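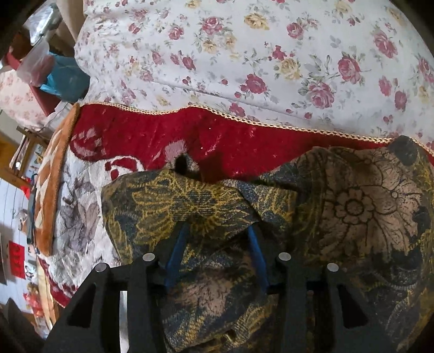
Fig. 2. Printed floral cloth, bunched, against a red plush blanket with braided trim.

Nitcombe Textile Care, Unit 19: Folding Large Pieces
Handout, Apr 29, 2022

Sort by surface first. Plush goes in one stack, flat prints in another. Plush marks under weight, so it goes on top.

For a crumpled print:
Find two neighboring corners and shake the cloth out.
Lay it face down and smooth from the center.
Fold in half, then in half again. Large flowers will not line up at the fold. Ignore them and match the edges.

Trimmed blankets are folded with the braid inside. Do not iron braid.

Reading for next class: Winulis, p. 40.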